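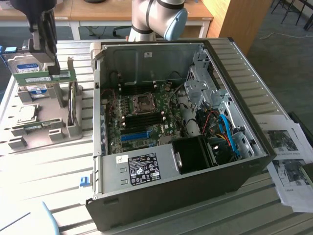 A Dell tower with its side off and no processor in the socket.

I went to the Pichon open day for the cake. My neighbor Noémie Bouvier had promised cake, and she has worked in their refurbishing shop long enough to know which door it comes through. It came through at 2:30, after a forty-minute talk on pallets.

Pichon takes in old office computers and sends them out again to schools and small businesses. The building used to be a carpet warehouse and still smells like one on a warm July morning. We were issued visitor badges, which fell off, and led past shelving that holds 2000 machines when full. Our guide, Pieter Mabuza, called this "the library." You may not borrow anything.

The tour takes 21 minutes if people keep their questions to themselves. Ours ran to an hour. A man in sandals wanted to know about every hard drive he had ever thrown away, and Pieter, who has the patience of a dentist, told him.

I did learn a few things. Wiping a drive properly is slower than I thought. Dust is the main enemy, followed by stickers. Memory gets sorted by hand into trays, and there is a feud over the trays that I was asked not to write about.

At the sale table I paid 70 dollars for a Jornex monitor I did not need. Parking was in the back by the Elteck loading dock, where a sign threatened a 400 dollar tow. The cake was lemon, and a bit dry.

We use cookies to improve your experience. By continuing to browse this site you accept our cookie policy. Accept | Manage settings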